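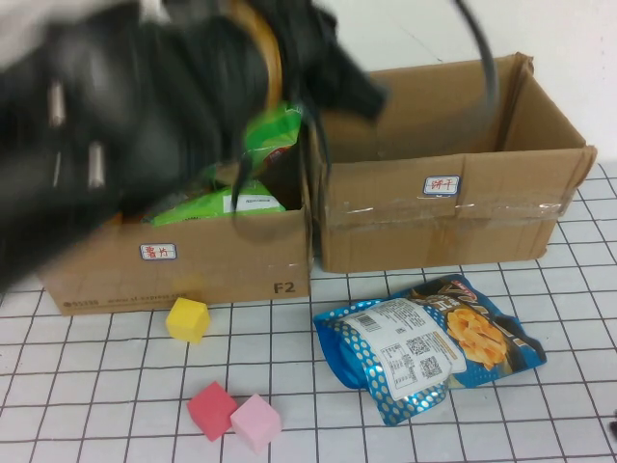
Envelope addressing moves to a new timetable from January, and the main change is that we now need your full guest list before we print anything. Up to now we have taken names in batches, sometimes three or four for one wedding, and matched them up at our end as they came in. It has led to mistakes, mostly duplicates, and it has held up other people's orders. From January we will take one list per order, with one round of corrections. If you are also collecting cards or envelopes from family to go out in the same post, keep them apart from ours until you are ready to stuff. Two open cardboard boxes side by side on a table will do, with a small sticker on the front like the white one with the blue border on the left-hand box, and a word or two written on it by hand. Red pen shows up well.

How to send the list

A spreadsheet is best. Put each line of the address in its own column, with the postcode last. Please type the names exactly as you want them on the envelope, including titles if you are using them. We don't add or remove titles, and we don't change "and" to "&" unless you ask. If a household has children who are invited, decide before you send the list whether they go on the outer envelope or only on the invitation inside.

Accents and non-English characters are fine. Radka Georgiev, who sets the addressing, checks that every character prints properly in the typeface you have picked. Valo, our plainest face, covers nearly everything. McPhee is a script face and has gaps, and where it can't manage a letter we will offer you a close match or suggest changing the whole set. We won't swap a single letter without telling you.

Overseas addresses should be written the way the local post office expects, with the country in capitals on the last line. Cayetano Sepúlveda asked us last summer to follow the Spanish layout for half his list and the British one for the other half. It was no trouble, and we can do the same for anyone else.

Proofs and corrections

You will get a proof of every envelope as a single file. For a large order it is a long file. The biggest list we had last year came to 172 envelopes, and the couple found seven changes between them, all of them people who had moved house. Read it with someone else if you can -- one person reading the original list out loud and the other looking at the proof. Send all the corrections back together and allow seven working days for printing after that.

Changes after the proof is signed off are charged per envelope. You are welcome to have blanks and write late additions by hand. We send a few spare blanks with every order anyway, in the same stock.

Stock and colours

Addressing is available on all our flat envelopes up to the large square. It isn't available on lined envelopes that have already been lined, as the extra layer leaves a ridge that the printer catches on. If you want both, tell us when you order and we will print first and line afterwards. This adds a few days.

White ink on dark envelopes is still offered in Birkard only. We tried it on two other papers and the fine strokes filled in. Birkard takes the ink cleanly, and the forest green and the navy are both back in stock. The plum is not, and we don't have a date for it. Pankaj Tripathi keeps the waiting list, so drop him a line if you want your name on it.

Return addresses

A return address on the back flap is now included in the price. Most people put it in one line along the point of the flap, but it can also go in a block. We would suggest using one on every envelope. In the course of last year we addressed 3717 envelopes, and the customers who had post go astray were nearly always the ones who had left it off.

For replies, remember that the reply envelope needs your address on the front and a stamp. Stamps are not included. Have one finished invitation weighed at the post office before you buy stamps for the lot, as a heavy card with an insert and a ribbon may go over the standard letter size.

Seeing samples

Addressed samples in Valo and McPhee are on the shelf by the counter at the Plumidthorpe shop. Yupin Kaewkla and Sakda Tanasarn can show you both, and they can print your own name and address on a spare envelope while you wait. We can also post a sample set of 19 envelopes, one in each colour, for a deposit that comes off your order.

Orders already placed for this season will carry on under the old arrangement, and there is no need to send your list again.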